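Can a robot tidy your room yet?

By Ashok Goel, for the young readers' pages of the Rurotdale Science Club
June 2021

Think of the last time you cleared the table after dinner. You took the plates, you put the forks on top, you wiped away the crumbs. Maybe you were talking at the same time. For you it is a small job, and perhaps a boring one. For a robot it is one of the hardest jobs in the world.

Many children write to us and ask when they can have a robot that does the chores. I will try to answer in this article, but first we must look at what a chore is made of.

Take a very simple one: pick up a thing and put it in a tray. The robot has to find the thing. It has to decide where to hold it. Then it must close its fingers enough that the thing does not fall, but not so much that it breaks. After this it has to find the tray, and let go at the right moment.

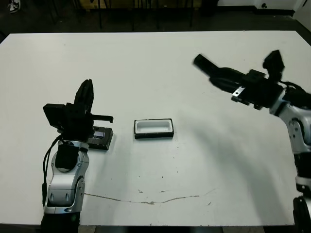

Two robot arms over a white table, with an empty tray between them.

You have five fingers on each hand, and your skin feels everything. When a cup begins to slip, you hold it tighter before you even think about it. Many robot hands have only two fingers, and these open and close like the tongs in a kitchen. We call such a hand a gripper. Some grippers can feel how hard they press, but others feel almost nothing, so the robot must depend on its cameras.

Cameras have their own problems. A camera gives the robot a picture, but a picture does not say "this is a chair" or "this is where the table ends". The robot's computer has to work that out. You learned it when you were a baby, by dropping your spoon on the floor again and again. 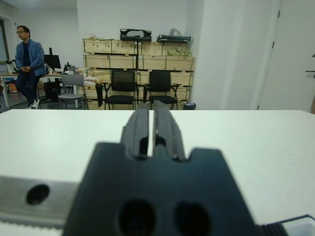

The two fingers of a gripper, seen from close behind. Look how big they seem next to the chairs and the man!

So how does a robot learn? One way is practice, the same as with a bicycle or a piano. A person guides the robot through the job many times, and the computer looks for what is the same in every try. In a story I like to tell at our club, a robot called Gondell wants to learn to put a sock in a drawer. Its teacher, Mrs Plisetti, shows it 200 times with a red sock. Gondell becomes very good. Then she gives it a blue sock, and Gondell does not move, for it has never met a blue one. Real robots can be a little like Gondell. They may do well with the things they have practised, and then a small change confuses them.

A home is full of small changes. Your shoes are in another place each evening, the cat sleeps on the clean shirts, and the sun makes a bright spot on the floor.
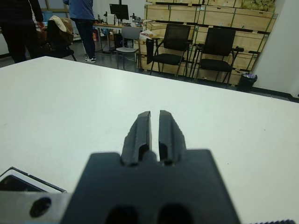 In a factory it is easier. The same box comes to the same place, and the light stays the same all day. This is why factories have used robots for a long time, to lift, to paint and to join pieces of metal. A shop is somewhere in the middle. The shelves stay where they are, but customers pick things up and leave them in the wrong place - I do this too, I am sorry to say.

At home, some machines already help us. A washing machine washes, and a robot vacuum cleaner can go round the floor alone if you first pick up your toys. Each of them does one kind of work. Nobody has to teach the washing machine what a sock is, but it can't fold the sock afterwards.

My answer, then, is "a little, but not yet very well". A robot that can do every chore in any house is still a thing for the future, and I can't tell you the year.

Try it yourself

Put a sock, a coin and a pencil on the table. Hold one hand behind your back, and with the other use only your thumb and one finger. Now put all three things in a bowl. Then do it again wearing a thick winter glove. Which one was the most difficult? Write and tell us, and we will print some of the answers on the next page we make.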